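Lurnau 86 Thermal Compound, 18 g pot

Home > Workshop supplies > Pastes and greases

A grey, non-conductive paste for use between a processor and its cooler. The 18 g pot is meant for repair benches and schools that get through a lot of it. It stays workable in a closed pot and wipes off with ordinary isopropyl alcohol.

Contents: 18 g
Colour: grey
Spreader: included
Order code: GX-172
Sold by: Gromex

Also suitable for graphics chips and chipset heatsinks. Do not use it as a glue. It has no holding strength and the cooler must have its own screws or clips.
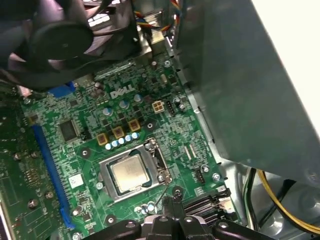 Irja Väisänen writes that the lid on her pot was very stiff at first, but the paste was smooth right to the bottom and she has ordered a second. She would like a narrower spreader.

Replacement spreaders are sold in bags under Accessories. Close the lid firmly after use and store the pot upright, away from heaters.

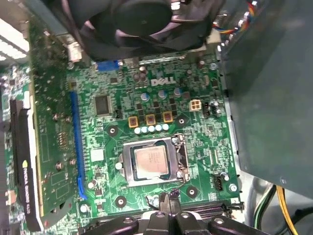 Product notes: Aatos Hakala
Updated in June

Clean off all the old paste first. Put a small amount in the middle of the heat spreader and lower the cooler straight down. Tighten the screws a little at a time, working corner to corner. If you have to lift the cooler again, clean both faces and start with fresh paste.

Trade packs of 800 g are made to order.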